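The Creek Does Not Need a Ribbon Cutting
By Bronwyn McKinnon
05/02/2026

14 shares | 3 comments

The county is about to plant 3,000 willows along Clastwood Creek, and I have been asked several times why I am not happier about it. I like willows. I like creeks. I have been known to like the county, for short periods.

My trouble is with the word "restoration," which on the Plolside flats has come to mean a row of sticks and a sign. The last round put in 300 trees on the east bank, in dry gravel, in a spot where willows had shown no interest in living. Kristof Wuyts walked it with me in April. We found plenty of plastic tree guards, very upright and healthy.

What the creek wants is water, and the water is held back by the old Oddsson weir, which has powered nothing since the mill closed. Take it down and the flats would flood a little each spring, as they used to. Seeds would arrive by themselves – free of charge, without a grant application.

But you cannot photograph an official next to a weir that is no longer there. You can photograph one with a shovel. Da-eun Kong, who has fished that stretch longer than I have complained about it, put the case for removal at the last hearing and was given 2 minutes. The landscaping contractor got 60, with slides.

I would settle for a trade. Plant half the willows, where the ground is wet, and spend the rest on an engineer who will look at the weir and tell us what removal costs. If the answer is frightening, fine, I will write a gloomier column.

The hearing resumes next month. Bring a chair, and something to eat.

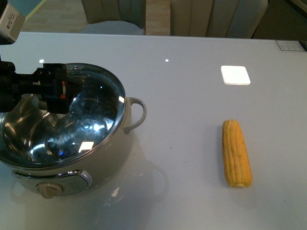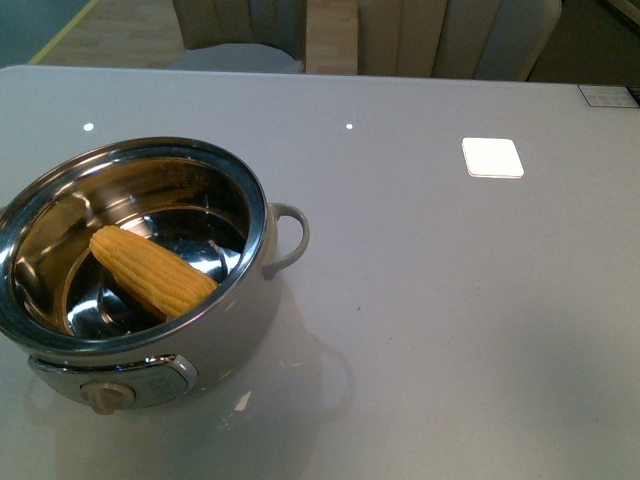
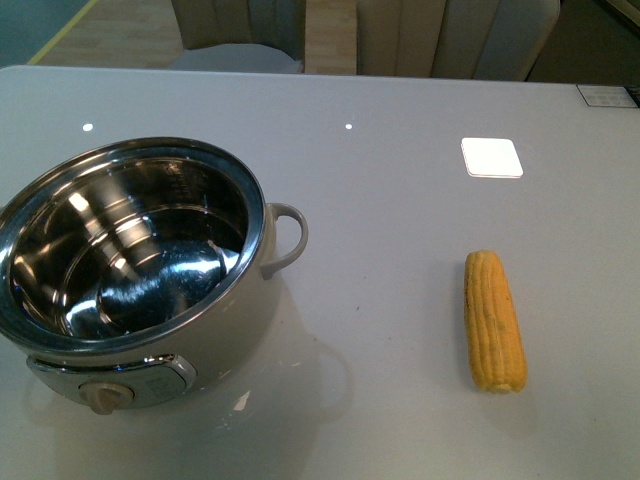 Corn and an electric cooking pot.

Last updated: 05/02/2026

Contact us | Copyright Plolside Clutex | Back to top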